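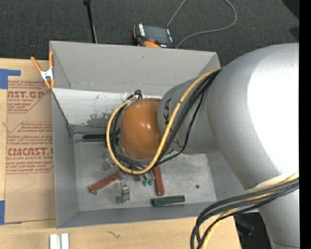 Open gray bin on a light wooden tabletop.

Setting Up a Bin Location System in a Small Stockroom
Clellell Storage Guides
Last revised: September

This guide covers numbering, labeling and loading a stockroom that keeps small goods in open bins on fixed shelving. It applies to rooms with up to 2000 item numbers. Larger rooms usually need zone picking, which is covered in a separate guide.

The steps assume that the shelving is already assembled and anchored. The screens named in Step 5 are from Notitz, but any inventory program that stores a location field for each item can be used.

Before You Start

You will need:
Bins in no more than 3 footprints
A label printer with polyester label stock
Isopropyl alcohol and lint-free wipes
A tape measure
A current item list with quantities on hand
A floor plan of the room, drawn to scale

Export the item list first and sort it by number of picks over the last year. If your program does not record picks, use order lines. Remove discontinued items with no stock. Leave discontinued items that still have stock on the list and flag them.

Step 1. Define the Location Code

A location code has four fields: aisle, bay, shelf, position. Write them in that order, separated by hyphens. Example: B-04-3-02.

Aisle is a single letter. Do not use I or O.
Bay is a two-digit number, counted from the main entrance. Use a leading zero.
Shelf is a single digit, counted from the floor up.
Position is a two-digit number, counted left to right as you face the shelf.

Count shelves from the floor even if the lowest shelf is not in use. Shelves added later at the top then take the next number and nothing below them has to be relabeled.

Do not build item information into the code. A code such as BOLT-03 stops being correct the first time the contents of the shelf change.

In rooms with aisles that can be entered from both ends, pick one end as the origin and mark it on the floor plan. The Dorkavport layout sheet shows a worked plan for a room with a door at each end.

Step 2. Assign Bin Sizes

For each item, find the largest quantity you expect to hold and the volume it takes up. Choose the smallest bin that holds this volume with the fill line at 80 percent of the wall height. Overfilled bins shed parts when pulled forward.

Check weight separately. A loaded bin above shoulder height should not exceed 40 pounds, and many sites set a lower limit. Use the lower figure if there is one. Check the rating of the shelf as well, using the total for all bins on it.

If two items would share a bin, fit a divider and give each side its own position number. Two item numbers in one undivided space will cause count errors.

Step 3. Place the Items

Divide the sorted list into three groups.

Group A: the items that make up the first 70 percent of picks. Place these between knee and shoulder height in the bays nearest the packing table.
Group B: the next 20 percent. Place these on the remaining shelves in the same height range.
Group C: everything else. Place these on the top and bottom shelves. Heavy items in this group go on the bottom regardless of pick rate.

Keep items that look alike apart. Left-hand and right-hand versions of the same part, or screws that differ only in length, should have at least one unrelated bin between them.

Leave one empty position in every ten. In a room that adds items often, leave two.

Step 4. Print and Apply the Labels

Each position gets a label on the shelf edge. Each bin gets a label on its front wall. The shelf label carries the location code and a barcode of the code. The bin label carries the item number, a short description and a barcode of the item number. Do not print the location code on the bin.

Set the location code to at least 1/2 inch high on shelf labels. Use 3/4 inch for the top and bottom shelves.

Clean each surface with alcohol and let it dry before applying the label. Recycled polypropylene bins sometimes carry a mold release film and may need a second wipe. Coppens shelf rails have a ribbed front edge, and adhesive labels lift from it within a few weeks. Use the clip-in holders on these rails.

Scan every label after it is applied. Replace any label that does not read on the first attempt.

Step 5. Enter the Locations

In Notitz, open Setup, then Locations, and import the full list of codes as a single-column file. Include the empty positions. The import rejects duplicates and lists them at the end of the log.

Next, open Items, then Assign. Scan the shelf label, scan the bin label, and enter the counted quantity. Work through one bay at a time and close the bay before moving to the next. A closed bay accepts picks but not new assignments.

Stop receiving while a bay is open. If goods arrive during this time, hold them in the receiving area.

Step 6. Verify

Choose 4 bays at random. In each bay, check every position against the system for item number, bin size and quantity. If a bay has more than one error, recount it in full and check the bays on either side.

Troubleshooting

Scanner reads the wrong barcode: The shelf and bin labels are too close together. Move the bin label up so that there are at least 2 inches between the two barcodes.

Bins returned to the wrong position: Check for damaged or hidden shelf labels first. Bins that overhang the shelf edge often cover them.

Location rejected on import: Look for a missing leading zero in the bay or position field. Spreadsheet programs remove it when the column is formatted as a number. Format the column as text and export again.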